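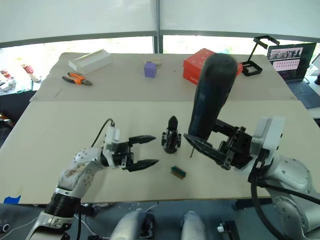 Unit 6: The Touring Show as a Business
Instructor: Ayanda Matlala

Reading for this unit: Wieser, the chapter on club settlements; Nägeli's notes on the Grarel tour.

1. Terms

Guarantee. A fixed fee owed to the act whatever the door takes. It is stated in the contract and normally paid in two parts, a deposit on signing and the balance on the night.

Split point. The level of ticket income at which the promoter has recovered the guarantee and all agreed show costs, plus any promoter profit written into the deal. Income past this point is shared.

Capacity. The number of tickets that may be sold. It is lower than the legal limit of the room, which also covers staff, crew and guests.

Guest list. Free entries allotted to the act, the label and the press. The contract sets a limit for each. Entries past the limit are charged to the party that asked for them.

2. Worked case: Zou at the Pinwood

The Pinwood holds 591. Tickets were sold at a single price of $20. The contract allowed 36 guest entries for the band and 38 for press and label combined, all taken out of capacity. That leaves 517 tickets for sale and a gross potential of $10,340 before tax and fees.
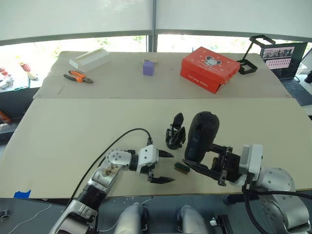
Note that the gross potential is fixed before the show goes on sale. If the band gives back unused guest places on the afternoon of the show, the promoter may sell them at the door, and the settlement sheet must list them on a separate line. Prendon, the promoter in this case, left that line out of its first draft. Work from the corrected sheet.

3. Order of settlement

Count the unsold tickets and match them against the box office report.
Deduct tax and facility fees from the gross.
Deduct show costs, with receipts: sound, lights, security, catering, advertising.
Compare the remainder with the guarantee.
Apply the split to any overage.
Subtract the deposit already paid.

Grabner and Zürcher disagree on whether advertising belongs under show costs. For this course, include it.

4. For next session

Redo the case with 20 guest places returned and sold at full price. Show the new gross and the settlement line it affects.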